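About Flurness

Flurness teaches people to fold, sort and put away their own laundry. We know how that sounds. Qusai Atallah, who started the school in Tokport, spent years thinking that home organizing was mostly a way to sell boxes, and he still thinks a good deal of it is.

So we don't sell boxes. We don't believe a drawer will change your life, and we have doubts about any method with its own vocabulary. A shirt folded in thirds gets wrinkled too if you stuff it under nine others.

What we offer is a short course: four sessions, two hours each, with your own clothes and a flat surface. Most people use the bed. Aigars Bite runs the evening groups in Zindanbridge and will argue with anyone who claims T-shirts must stand upright. Try it for a month, he says, then look at the drawer.

Some of our students fold less after the course than before. Underwear, gym clothes, pajamas - a bin is fine. We would like to see the evidence that it isn't.

We also put out a small newsletter, Ondieki, with notes from the sessions and letters from readers who disagree with us. 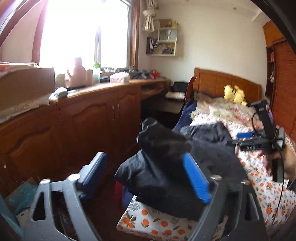 Ondieki, Issue 30

Black clothes are where most systems fall down. On a fruit-print sheet a black garment is easy enough to find, but bunched up you can't tell the collar from the hem, and the creases show in window light. Our advice is dull: shake it out, find the shoulders, lay it flat, then decide if it needs folding at all. Plenty of things are better on a hanger.

New groups start in April. Bring a full basket, and leave the label maker at home.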